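El hilo y la aguja

En el taller de sutura de Grundholm se trabaja en silencio a partir de las cuatro de la tarde. Saodah Sinaga, instrumentista durante años y ahora profesora, reparte el material en bandejas: agujas curvas, hilo trenzado, gasas, unas pinzas de repuesto. El curso de octubre tiene 7 alumnos y cada uno recibe 350 hebras para todo el programa.

La primera semana se dedica al hilo. Sinaga prefiere empezar con hilo de color porque se sigue mejor sobre el tejido.

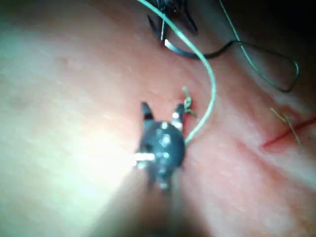
El trenzado se anuda bien, pero arrastra más al pasar. El monofilamento resbala mejor y guarda la forma del envoltorio, de modo que conviene estirarlo antes de usarlo. En Grundholm compran los dos a Puvent, un proveedor pequeño que los sirve en cajas de seis sobres. Los cabos se cortan a unos milímetros del nudo. Si quedan demasiado cortos, el nudo puede soltarse; si quedan largos, estorban en la puntada siguiente.

«El alumno mira la aguja y se olvida del hilo», explica Sinaga. «Luego se le cruza una vuelta y tiene que deshacerla.»
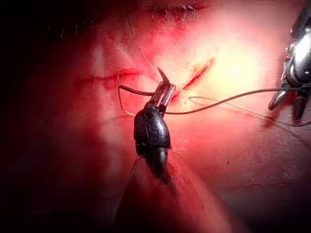

La aguja curva tiene sus propias reglas. Se suele sujetar pasada la mitad del arco, más cerca del extremo del hilo que de la punta, y se hace avanzar girando, siguiendo su propia curva. Empujarla en línea recta la dobla y desgarra el borde. Cuando la incisión es estrecha y recta, como esta, el ángulo de entrada se ve bien y es más fácil repetirlo en cada puntada. El hilo oscuro, tendido hacia un segundo instrumento a la derecha, necesita también su atención: demasiada tensión frunce la herida.

Sinaga pide que las puntadas queden a la misma distancia del borde por ambos lados. Las revisa con una regla fina de la marca Innes y anota el resultado en un cuaderno que el alumno conserva.

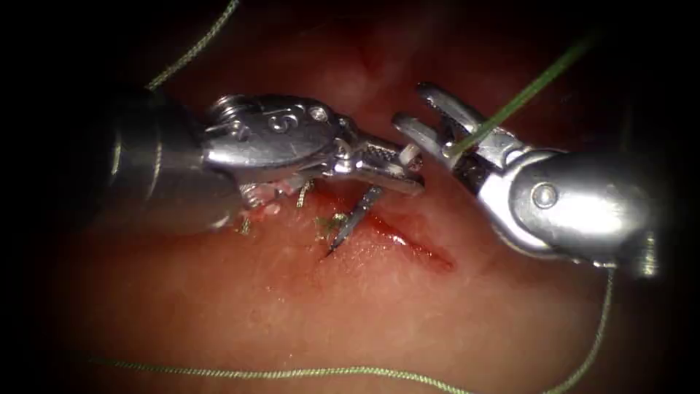
El último ejercicio es una sutura continua con la aguja más pequeña de la bandeja. Se repite hasta que el cierre queda plano, sin pliegues en los extremos. Al acabar se cuentan las agujas, se tiran al contenedor rígido y se limpian las pinzas una por una, con un cepillo blando para las estrías de las mandíbulas. El manual del taller, editado por Gudo, dedica 126 páginas a los nudos y solo un capítulo a la limpieza. Sinaga lo está ampliando para el próximo curso.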